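# Does scoring first matter as much as everyone says?

I got the idea for this project from my uncle, who turns off the TV the minute Skollbridge let in the first goal. I wanted to know if he was being smart or just grumpy, so I went through 222 league matches from the Silel Regional League (two full seasons, minus the goalless games) and wrote down who scored first, when, and how it ended.

Typing it all in took forever! Ilse Frerichs, my project partner, did the second season and I did the first, and then we swapped and checked each other's rows. We found a few mistakes, mostly mine, mostly own goals credited to the wrong side.

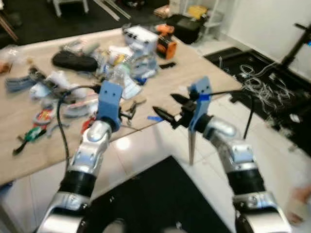
The big result is that the team scoring first failed to win 71 times. So my uncle is right more often than he's wrong, but he's also missed a lot of good second halves. Draws and losses are lumped together in that number, and I'd split them up if I did it again.

Then we looked at home and away. Of all the matches, the home side scored first in 120 of them, which was less lopsided than I'd guessed (I had a bet with Ilse on this and now owe her a hot chocolate).

Timing was the part I liked best. Early goals felt shaky when we watched the highlights, especially in November when the fields were heavy and everybody was slipping over, but a feeling isn't data and we ran out of time to sort it by minute properly.

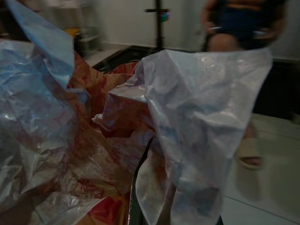 Our teacher, Mr. Lindqvist, asked whether the stronger team just scores first anyway, and yeah, that's a real problem. A top side beating a bottom side tells you more about the table than about the first goal. We tried comparing only teams close together in the standings, but that left so few matches that I didn't trust the answer.

For next time I'd want red cards in the spreadsheet too. Skollbridge went down to ten men in both of the comebacks I remember best and still got a point out of one of them.
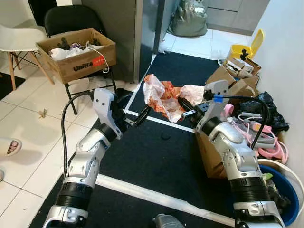
*Two arms holding an orange-and-white plastic bag over a black mat.*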